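Chamado 1674: etiquetas de bonés saem em branco após importação do catálogo
Aberto por: Yareli Cortés (Jaramillo, expedição)
Responsável: Refugio Trujillo
Prioridade: média 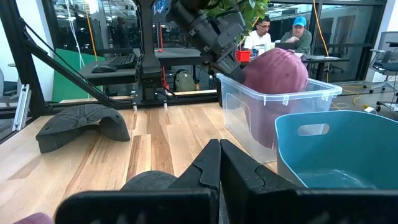 Sintoma: desde a importação do catálogo de primavera, a impressora Tridex da bancada 2 imprime a etiqueta com código de barras, mas sem cor nem tamanho. Afeta apenas a família "bonés". Camisetas e meias saem normais.

Sábado, 24 de fevereiro de 2018

09:12 - Refugio Trujillo
Reiniciei a fila de impressão. Sem alteração. A etiqueta de teste interna da Tridex sai completa, portanto cabeça e ribbon descartados.

09:40 - Refugio Trujillo
Exportei a tabela de variantes do Joken. São quase 4.000 linhas, das quais 411 da família bonés. Nessas, o campo COR_DESC está vazio e o valor foi parar em COR_AUX. Provável deslocamento de coluna no CSV do fornecedor.

10:05 - Yareli Cortés
O cinza-escuro e o bordô têm o mesmo código de modelo. Sem a cor na etiqueta não consigo fechar as caixas. Dá para imprimir só esses dois?

10:18 - Refugio Trujillo
Preenchi COR_DESC manualmente para os dois. Pode reimprimir.

10:31 - Yareli Cortés
Saíram com cor. O tamanho continua em branco.

11:02 - Dayana Bermúdez
O modelo de etiqueta lê TAM_DESC, que a versão nova do Joken renomeou para TAM_TXT. Ajustei o modelo e reenviei para a bancada 2. Na bancada 1 ainda está o antigo, não usar.

11:47 - Refugio Trujillo
Rodei o script de correção: 169 linhas rejeitadas por acento mal codificado (Latin-1 lido como UTF-8). Convertido o arquivo e reprocessado, zero rejeições.

Status: aguardando confirmação da expedição
Pendência: atualizar o modelo na bancada 1 (Dayana)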